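Zoser Wire Hat Stand, Tabletop, Golden-Yellow

Home / Hallway / Hat storage / Stands and pegs

In stock. Dispatched from our Clerkedum workshop within two working days.

A hat stand for people who own a cap they like and have, so far, been keeping it on the newel post. The Zoser is made of thin curved rods, finished in a golden yellow, and it does one job. You put a hat on it. The hat stays roughly hat-shaped. We have tried to think of a second function for the brochure and Gillespie Rennie, who runs the bending bench, asked us to stop.

It sits on a table, a shelf, a chest of drawers or a deep windowsill. It doesn't fix to the wall and it doesn't want to. If you are after something for the wall, the Sivbridge rail is two pages along and comes with screws, which the Zoser does not.

What you get

One stand, fully assembled, in a plain cardboard box.
One folded card explaining how to put a hat on it. Iona Lindsay wrote this under protest.
Four clear stick-on pads for the base, in case your table is the sort you fuss over.

Finish

Golden-yellow only. We did a run in black, and then found that a black cap on a black wire stand looks like a hole in the wall. The yellow shows up well in a dark hallway, and you will be able to find it again after moving house. It is a proper coating, baked on, and it'll put up with being wiped. It won't put up with wire wool, so please don't.

Which hats

Baseball caps, flat caps, soft sun hats, beanies, berets and most felt hats with an ordinary crown. A cap goes on with the peak facing whichever way you like. Customers have written to us about the correct direction and we have declined to rule on it.

It isn't right for riding hats, motorcycle helmets or anything else that weighs as much as a small dog. A very wide straw brim will go on but may droop at the edges over a long winter, so store those upside down on the crown, as your grandmother told you to.

Looking after the cap itself

We sell stands, but a fair share of our post is about caps, so we may as well deal with it on the page. Before a cap goes on the stand for any length of time, turn it over and have a proper look at the inside. Most of the trouble starts there and the outside is always the last to know.

Find the care label first. It's usually a small white tag stitched into the crown, in print designed for younger eyes than ours. Take it to a window. If it says hand wash, it means hand wash, and no amount of squinting turns it into a forty-degree cotton cycle.

Then the sweatband. Run a thumb along it and feel for stiff patches. A ribbed or knitted band holds on to more than a smooth one does, and wants a soft brush going along the ribs. Last, the front panel, where there is often a stiff backing behind the fabric to keep the front of the cap upright. Don't fold it. Don't let anyone at the bottom of a suitcase fold it either.
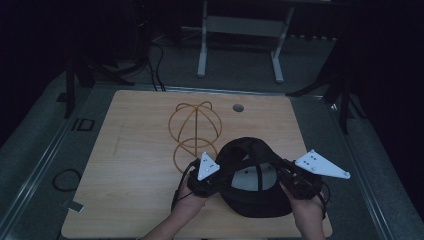
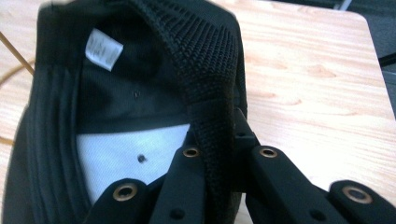 For the actual cleaning, a bowl of cool water, a drop of ordinary washing-up liquid and an old toothbrush will see to most things. Wet the brush and leave the cap as dry as you can. Work on the band, go easy on the lining, and keep well away from the stiffened part unless it really needs it. Wipe off the suds with a damp cloth. Press with a dry towel. Do not wring. A wrung cap can be recognised from across the street.

Let it dry on a folded towel, crown up, out of the sun, and move it to the stand when it has stopped feeling cold to the touch. You can dry a cap on the Zoser if you're in a hurry, and the coating won't mind, but put a saucer or a tea towel underneath if the table is wood. We had a long letter from a man in April about a ring on his sideboard. He was quite right and the card in the box now says so.

Black caps

These get their own section because they get their own complaints. Black fabric shows every bit of dust, cat and biscuit in the house, and on a yellow stand at eye level it shows them to visitors. A clothes brush by the door helps. Sticky tape wound round the hand also works and costs less than the roller we sell, so we'd be grateful if you kept that to yourself.

Fading is the other one. If the stand is going on a windowsill, turn the cap now and again, or you'll end up with a cap that is black on one side and the colour of old tea on the other.

Where to put it

Near the door, but not so near that the door hits it. On a small table, set it towards the back and leave the front clear, so there's space to put a cap down, turn it over and pick at it. Till Ackermann does our photography and our returns, and he reports that the commonest reason for a dented stand is a swinging rucksack. The second commonest is a toddler. We can bend a stand back into shape, but we can't do much about either of the others.

If you share a house, buy one each. A stand with three caps piled on it is a coat hook with ambitions, and the cap at the bottom will always be the one you want.

Questions we are asked

Does it come apart for posting?
No. It goes in the box whole, which is why the box is larger than you'd expect and mostly air. The paper padding can be recycled or given to a cat.

Will it tip over?
With a cap on it, no, provided it stands on something level. With a heavy coat slung over the top, yes, and fairly quickly.

Can I hang it outside?
It isn't for hanging and it isn't for outside.

Does it leave a bump in the crown?
Soft hats can pick up a slight shape from the rods if they sit for months without being moved. Lift the hat, give it a shake, put it back a quarter turn round. Or wear it, which we understand is what some people buy hats for.

Do you make a taller one?
The Chisholm is the taller one. It stands on the floor, takes several hats and is a good deal harder to wrap.

My stand has a small mark near a joint. Is it faulty?
Probably it's the spot where the stand hung while the coating was baked. Every one has it somewhere, and we try to put it underneath. If yours is somewhere daft, send us a photo.

What customers have said

"Bought for my husband, who has one good cap and used to keep it on the loaf tin. The loaf tin is free again. Stand arrived with no dents and the yellow is cheerful. Would have liked a choice of colours." -- Maarja Kütt

"I was not convinced that a hat needed furniture. I now have two of these. The instructions are the best thing I've read all year, although it has been a slow year." -- Ertuğrul Akbulut

"Four stars. It's a good stand. It does not make me look any better in the hat."

We did reply to that last one. We said we'd pass it on to the bending bench, and we have.

Delivery and returns

Standard delivery is by courier to your door, or to your neighbour's door, depending on the courier. Orders placed before noon on a working day usually go out the next morning. Collection from the Clerkedum workshop is free if you ring first, and please do ring first, as the bell has not worked for some time.

You have 30 days to change your mind. Send the stand back in its own box if you can, with the paper round it, and we'll refund it within 14 days of it reaching us. If it turns up bent because it was posted in a carrier bag (this has happened, twice) we'll get in touch and have a conversation about it.

Stands that arrive damaged are replaced with no argument. Keep the box until you've looked the stand over properly, top to bottom, and tell us which bit has gone wrong. "It looks sad" was all we had to go on last time, and it took Till most of a morning to work out which way up to hold the thing.

Repairs

If a joint lets go at any point, post the stand to us and Gillespie will mend it. We don't charge for joints. We do charge for recoating, as the oven has to be run specially, and the new yellow may come out a shade brighter than the old one. Please take the hat off before you send it. We are currently looking after a brown beret and a child's sun hat with ducks on, and would like them both to go home.

Trade orders

Shops and guest houses are welcome to ask for trade terms. The first batch of the Zoser was 1000 stands and we're well into the second, so there's normally enough on the shelf for an order of 30 or fewer to go out straight away. For more than that, allow us time to bend them. Trade boxes are plain, stack reasonably well and have a label on one end only, so do try to put that end facing out.

Write to Iona Lindsay at the workshop with the quantity and a delivery address, and say whether you have a step, a slope or a goods entrance. She will ask anyway.

Also in hat storage

Sivbridge wall rail, with screws
Chisholm floor stand
Clothes brush, soft
Lint roller (see above, and thank you for your discretion)
Spare clear pads, pack of four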